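Apprendre par la démonstration : guider à la main ou téléopérer
Notes de cours, séance 4 — module Guren
Publié le 23 septembre 2018 par l'équipe pédagogique
Lecture : 3 min
31 partages | 0 commentaire

On attaque enfin la partie que j'attendais ! Jusqu'ici, nos trajectoires étaient écrites ligne par ligne. Maintenant, on montre le geste, on enregistre, et le robot apprend à partir de nos essais.

1. Deux façons de montrer

Guidage à la main : on saisit le bras et on l'emmène où il faut. C'est direct, on sent tout de suite les butées articulaires, mais avec deux bras il faut vite deux personnes.

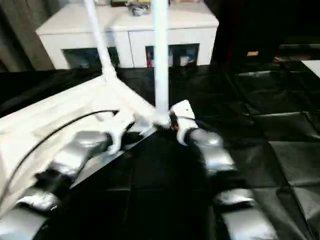 Téléopération : l'opérateur agit à distance et les bras suivent. On garde les deux mains libres pour coordonner la tâche, et c'est un vrai plaisir quand le geste devient fluide — comptez quand même 60 minutes de prise en main.

2. Ce qu'on enregistre

- Les positions articulaires des deux bras.
- L'ouverture des pinces.
- Les vues de tête et de poignet, synchronisées. De très près, un objet peut remplir presque toute la vue du poignet : gardez toujours les deux flux.
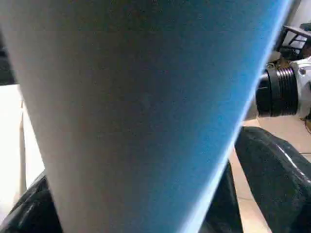

3. Travailler à deux bras

Les grands objets rigides sont passionnants : dès que les deux pinces tiennent la même pièce, chaque mouvement d'un côté se répercute de l'autre. Le plastique blanc avec ses montants tubulaires est parfait pour s'en rendre compte. Approchez lentement, fermez une pince, puis la seconde.
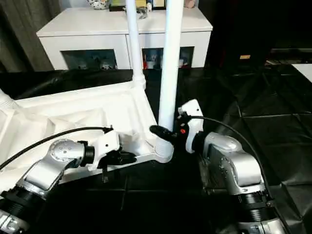
Variez les points de départ ! Le jeu Pliltine, commencé en avril, compte 895 démonstrations, dont près de 500 à deux bras. Les essais hésitants sont conservés aussi, avec une étiquette à part : ils montrent comment on se rattrape, et c'est précieux à l'apprentissage.

À préparer : relire le chapitre sur le clonage de comportement et apporter un protocole d'une page pour la salle Massawe.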